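Wuvix Arm Kit, second version

The Wuvix is a tabletop arm kit for people who build at home or in a shared workshop. You get the arm links, the joints, a two-finger gripper, the control board and the software. You supply the bench, a computer and a couple of evenings. Kwabena Ofori designed the hardware and Yvonne Penrose wrote the software, and both of them still answer the support mail.

What comes in the box

Arm links and joints, joint covers fitted
Gripper with two fingers and spare finger pads
Viker control board with mounting screws
Power supply and power cord
USB cable, 2 meters
Hex keys
Printed assembly guide

The bench clamp is sold separately. If your bench top is thicker than the clamp will open, bolt the base down through the four holes instead.

Assembly

Start at the base and work outward. Each joint has a keyed collar, so the links go on one way only. Snug the collar screws by hand, check that the joint turns freely, then tighten them. Run the cable through each link before you close it up. Most of the mail we get about a dead wrist joint comes down to a cable that was pinched at this stage.

Leave the gripper for last. It plugs in under the wrist and takes two screws.

Simulator

The Leckie simulator is included and runs without the arm attached. We suggest you install it first and use it while the kit is in pieces. It comes with a few starter rooms and a block stacking exercise, and you can load other arm models into it if you already have one you know. Programs are written in Python or built from the block editor.

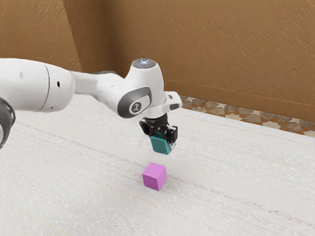
Stacking is a good first program. It needs a pick, a lift, a move and a careful release, and if any one of them is off the top block ends up on the floor. Set the approach height generously at first and bring it down in small steps. Open the fingers slowly. A fast release can drag the block sideways.

When a program runs cleanly in Leckie, switch the target from "sim" to "arm" and run it at the lowest speed. Expect to change some numbers. Simulated blocks don't have worn corners and a real bench is seldom level. Grip force is the setting most people have to adjust — start low.

The log keeps the last 1,000 moves, from the simulator or the arm, and can be saved as a text file.

Shared workshops

The board stores up to 12 user profiles, each with its own speed limit and work area. The Wultau workshop keeps its arm on a rolling cart and has new members pass the stacking exercise in the simulator before they get a profile. That has worked well for them and we've added their checklist to the guide.

Changes from the first version

Quieter wrist joint
Stop button moved to the front of the base
Block editor can now copy steps between programs

Orders and support

Kits ship in batches, and the next batch goes out in February. Spare pads, collars and cables are in stock now. Phone support is open Saturday mornings. For anything else, write to us and include your saved log — it saves a round of questions.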